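Gostero Orchestral Parts and Vocal Scores — Rental and Purchase

Gethin: Opera in Two Acts
Product code 3149-G

Gostero Music Hire supplies performance materials to opera companies, conservatories, festivals, and broadcasters. This page covers the complete performing edition of Gethin, prepared by Siwan Prosser from the autograph score and the surviving theater parts held at Grostevley. The edition replaces the hire set that was withdrawn in December.

Overview

Gethin calls for six principal singers, mixed chorus, and an orchestra of moderate size. The new edition restores the Act Two quartet, which earlier materials omitted, and gives the soprano's closing scene in both its long and short forms. Companies may perform either version without additional charge. The recitatives are printed in full, with optional cuts marked by brackets in every part so that conductor, singers, and players are working from the same page.

The score runs to 1,027 measures in Act One alone, and page turns have been planned with the players in mind. String parts are laid out so that turns fall on rests wherever the music permits. Where no rest is available, a fold-out page has been provided.

What the hire set contains

Full score, two volumes, cloth bound
Conductor's study score, one volume
Woodwind, brass, and percussion parts, one of each
Harp part
String parts in the standard count of 8, 6, 5, 4, 3 (additional desks on request)
Banda parts for the Act One procession
Stage manager's score with blank facing pages

Vocal scores are sold separately and are not returned. Chorus scores may be hired or bought. Chorus scores contain all choral numbers together with cue lines for entries, and the minimum order is 20 copies.

Text and translation

The libretto is given in the original Italian with an English singing translation below the staff. A German translation is available as a separate booklet. Surtitle files are supplied in plain text, with each title numbered and keyed to the rehearsal figures in the full score. Companies that wish to edit the surtitles for their own staging may do so, provided the translator is credited in the printed program.

Paper and binding

Orchestral parts are printed on cream paper of 100 gsm in a format suited to standard music stands. The weight has been chosen to limit show-through under stand lights. Parts are sewn, not stapled, and will lie flat after light use. Markings must be made in soft black pencil only. Ink, colored pencil, and adhesive notes damage the surface, and parts returned with such markings will be charged at the replacement rate.

Digital parts are offered to companies whose players read from tablets. These are licensed for the period of hire and expire on the day after the final performance. A printed set must still be held in the pit as a reserve.

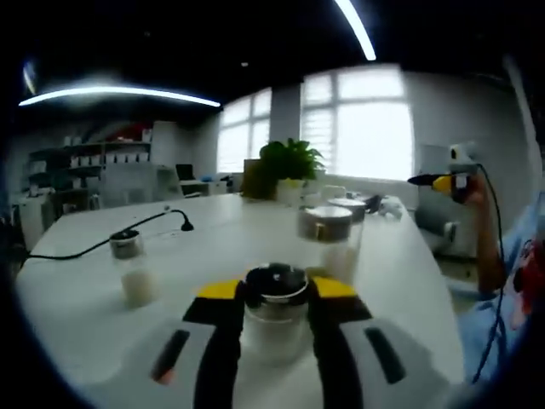
Hire terms

The standard hire period is twelve weeks and includes rehearsals. Longer periods are charged by the week. The hire fee is based on the number of seats in the house and the number of performances, and a written quotation is issued on receipt of the completed request form. Performance rights are handled under a separate agreement, which must be signed before materials are shipped.

Bowings are supplied unmarked unless the company asks for the set used at the Jutby Festival. That set carries the concertmaster's bowings for the complete opera and is reserved in order of application — early requests are advised for the fall season.

Shipping and return

Materials are sent from Jutby by tracked courier in two numbered cases. The company should check the contents against the enclosed list within three working days and report any shortage in writing. After that time, the set is considered complete. Return shipping is the responsibility of the company. Parts should be erased, placed in score order, and packed in the original cases.

Perusal

A perusal copy of the full score may be borrowed for 30 days at the cost of postage. Conductors and casting departments may also request the vocal range table, which lists the compass and tessitura of each role, including the four smaller parts that can be taken from the chorus.

Errata

A list of corrections to the first printing was issued on August 26, 2019 and is included with every set. The most significant concerns the second horn in the Act Two prelude, where the transposition was given wrongly. Later printings incorporate all corrections. Users who find further errors are asked to send them to the editorial office, stating the part, rehearsal figure, and measure.

Related items

Gethin, Overture only, parts for sale
Gethin, Four Arias for Soprano, voice and piano
Gethin, Critical Commentary, edited by Siwan Prosser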